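Shiny Things Are Hard

The software team at Vasarwood wants a machine to wash a sink. Has wanted it for a while now. Steel basin, hot light, a rag. How bad can it be.

Bad, says the whiteboard. Three words on it the day I visit: GLARE. EDGES. FORCE. Somebody has underlined the last one twice.
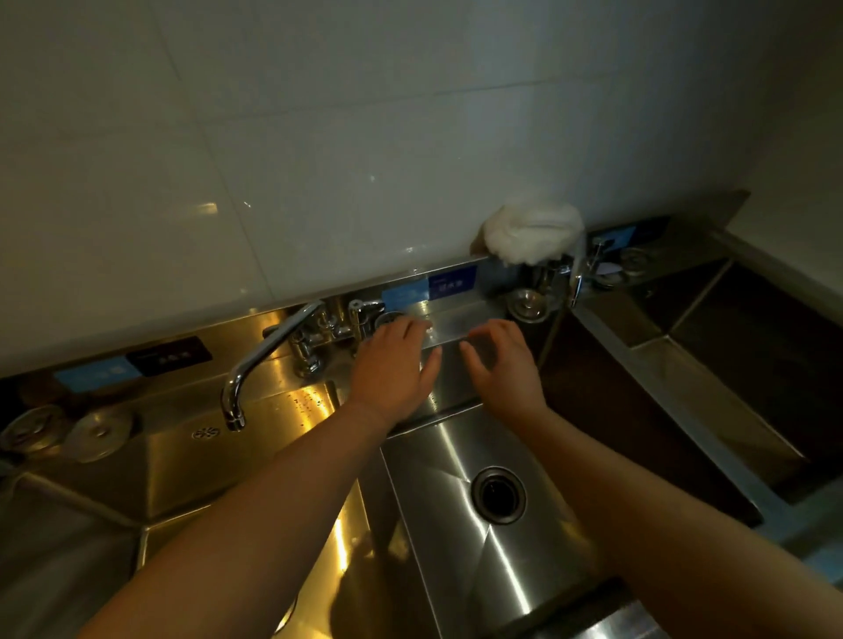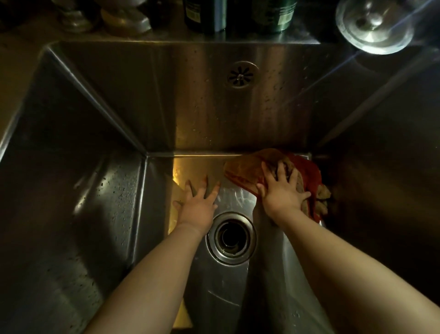

Hands at work around the steel sinks, seen from head height.

Start with perception, where most of the pain is. A depth sensor looks at brushed steel and gets confused. It sees a basin wall, then a hole in the wall, then a second wall further back that isnt there. Turn the head a few degrees and the hole moves. The planner downstream believes all of it. Send an arm toward a phantom gap and you find out where the real wall was pretty fast.

Vasarwood's first fix was to throw points away. Anything bright, gone. Anything that jumped between two views, gone. Left them with a sink made mostly of nothing. The planner refused to move at all. Safe, I guess.

Second fix is the one they kept. The tool is called Naylor. It stopped asking the sensor for the surface and started fitting one. Find the straight lines, the rim, the creases where wall meets floor. Lines survive glare better than surfaces do. Build a box out of them, then let the depth points vote on whether the box is right. Bad points get outvoted. On a laptop screen it looks like a wire cage settling over the basin, twitching a little, then sitting still.

Drains get their own treatment. Round thing, dark middle, rings. The detector likes them a lot. Too much, for a time: it liked pot lids just as well, and any round knob with a shine on it. The patch was dull. A drain has to lie in one of the fitted planes. A lid sticks up. Done, next ticket.

Then the rag.

Cloth has no shape you can plan around. It bunches, it folds over itself, it gets into a corner and turns into a dark lump. Early versions tried to model it, a little mesh with springs. It was pretty and ran at a crawl. So they quit modeling it. The planner now treats hand and cloth as one soft blob with a contact patch, and all it cares about is where the patch goes and how hard it presses. If the cloth slips, the force reading drops, the arm stops, regrips, tries again.

What a person does without thinking: one palm goes flat on the metal, fingers wide, while the other hand scrubs. Bracing, maybe. Or feeling for grit. The engineers argue about this over lunch. For the control people it matters, a brace hand changes what the working arm can push with. For the perception people it matters differently, a hand flat on a surface is a free measurement. You know the wall is there, the hand is on it.

That idea ended up in the code. The control layer, named Lender, passes every touch back to Naylor as a hard point. Cameras guess, contact knows. After 11 good touches the fitted box is allowed to lock, and from then on the planner can run close to the walls, inside 2 millimeters. Before the lock it keeps its distance and moves like it's carrying soup.

Touch is slow, though. Every poke costs time, and a kitchen at closing isn't a patient place. There's a running fight over how many touches are enough. The count lives in a config file and the commit history on that one line is a small war.

Training clips come from people cleaning, filmed from the head. The set had 173 usable clips in April. It's at 300 now. Usable is doing some work in that sentence. Arms block the view, fingers cover the contact patch at exactly the moment you want it. The labeling tool, bought in from a shop called Enwood, lets you scrub back to the last clear view and carry a label forward under the hand. Clumsy to learn. Labelers swear at it, then wont use anything else.

Corners are still bad. A dark corner with a cloth in it is the worst case on the whole test list: no depth, no lines, soft object, two walls and a floor all meeting. Naylor extends the box into the dark and hopes. Lender slows way down. In the replay I watched, the arm went in at a creep, touched, backed out, touched again, and the cage on the screen shifted over by a hair. Then it stalled. Timeout, red text, a groan from the next desk.

They restarted it with a longer timeout. I had a train to catch. When I left, the whiteboard still said FORCE, and under it, in a different marker, "try corner from the left side first."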